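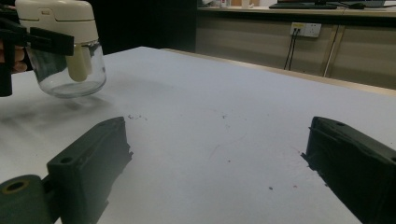
Pantry moths are back in my kitchen for the second summer in a row and I want to settle the container question before I restock. Last June I threw out all the flour, rice, oats and birdseed, scrubbed the shelves, and moved everything to new containers. I didn't see a moth for months. Now I have larvae in the cornmeal again. I'm talking about glass jars with a plastic lid, like the cream-white one in the photo, and what I want to know is whether a lid like that keeps larvae out. My sister-in-law says only metal canning lids work. The store people at Bortolotti told me any screw lid is fine. I have room in the budget to replace lids or buy a chest freezer, but not both.

Posted by cornmeal_kate, 9 November 2024

gristle44 wrote:
Plastic lids vary a lot. If there's a soft liner or gasket inside, you're probably fine. If it's bare plastic on glass, a newly hatched larva can follow the threads up and get in. They are very small at that stage. Unscrew one and look at the underside.

cornmeal_kate wrote:
No liner in mine. Just smooth plastic with a raised ring.

gristle44 wrote:
Then I'd stop using them for grain. Keep them for nails or buttons.

bythebushel wrote:
I don't agree. I've had bare plastic lids on everything for years and the only time I had moths was when they came home from the store in the bag. Eggs are in the product already. You pour infested cornmeal into a perfect jar, you get moths in a perfect jar. Change how you bring food in and the lids matter a lot less.

My routine: everything dry goes in the freezer for a week in its original bag, then sits on the counter until it's room temperature, then goes in the jar. Don't open the bag while it's cold or you'll get condensation in the flour.

mill_pond wrote:
Same here on freezing. Is a full week needed? I've been doing 2 days.

bythebushel wrote:
Depends on how cold your freezer is and how big the bag is. The middle of a big bag takes a long time to get down to temperature. A week covers it.

old_jikberg_road wrote:
Kate, how did the cornmeal get infested this time? Was it bought before or after the cleanout? That tells you which of these two is right.

cornmeal_kate wrote:
After. Bought in the fall from the bulk bins at Bortolotti. I didn't freeze it. The rice next to it was bought earlier and looks clean, and it's in the same type of jar.

old_jikberg_road wrote:
Then it came in with the cornmeal. If they were getting through the lids you'd expect to find some in the rice too.

gristle44 wrote:
Not necessarily. They like cornmeal better than white rice. Clean rice doesn't prove much. I'd sift it before I called it clean, too. Look for webbing stuck to the glass up near the shoulder of the jar.

cornmeal_kate wrote:
I'll sift it tonight.

saltbox_pantry wrote:
I went the other way and bought gasket jars, the Mevovance ones with the wire bail. Total damage was $196 for the set. They seal well and I've had no problems, but the gaskets dry out and you have to order replacements. Two of mine had cracked after the first year. If I did it again I'd buy ordinary canning jars with the two-piece metal lids, which you can get at any hardware store.

mill_pond wrote:
$196 is a used chest freezer.

saltbox_pantry wrote:
Yes. I know.

bythebushel wrote:
Chest freezer gets my vote. It does other things besides moths.

dusty_shelf wrote:
Has anyone asked about the shelves? I used to manage a feed store and we had these every year. The larvae leave the food when they're ready to pupate and they crawl a long way. Check the peg holes in the shelf sides, behind the contact paper, the corner where the ceiling meets the wall, and under the lip of any can with a paper label. A vacuum with a crevice tool does more than any spray. Empty the vacuum outside right away.

Also check pet food, dried chilies, tea, chocolate and any decorative corn you have hanging up from the holidays. We chased one infestation for 8 weeks and it was coming from a sack of sunflower seed in the office.

cornmeal_kate wrote:
I do have a wreath with dried corn in it. It's in a box in the hall closet.

dusty_shelf wrote:
Go look at the wreath.

old_jikberg_road wrote:
Pheromone traps are worth having while you sort this out. They only catch males so they won't clear a kitchen, but you can see whether the numbers are going up or down. I use the Plillgate ones. Write the date on the trap when you open it.

gristle44 wrote:
Traps don't tell you where the problem is, though. I had one fill up on the pantry door and the source was in the garage.

old_jikberg_road wrote:
So put one in the garage.

cornmeal_kate wrote:
Update. I sifted the rice and found nothing, no webbing on the glass either. The wreath was bad. There were empty cases all through the husks and the box had holes in the tape. It went straight out to the trash. I vacuumed the closet and the pantry peg holes and found a few cocoons in the pegs on the top shelf.

So either the cornmeal came in with eggs or it got them from the wreath through the lid. I can't tell which. I froze the rice anyway.

bythebushel wrote:
Good find. I'd still say bins.

gristle44 wrote:
I'd still say lids. The wreath was down the hall from the pantry and there were cocoons in the pegs.

mill_pond wrote:
For what it's worth I cut liners for my plastic lids out of a sheet of silicone from the craft store. Trace the lid, cut just inside the line, press it in. They come out for washing. Cheaper than replacing anything, and it leaves money for the freezer.

cornmeal_kate wrote:
That might be what I do. Does it make the lid hard to get on?

mill_pond wrote:
A little at first. Use the thin sheet. The thick one stops the threads from catching and the lid sits crooked.

saltbox_pantry wrote:
Going to try this when my next gasket goes.

dusty_shelf wrote:
Leave the traps up through next June even if they stay empty. Ours always went quiet in cold weather and then started again when the building warmed up.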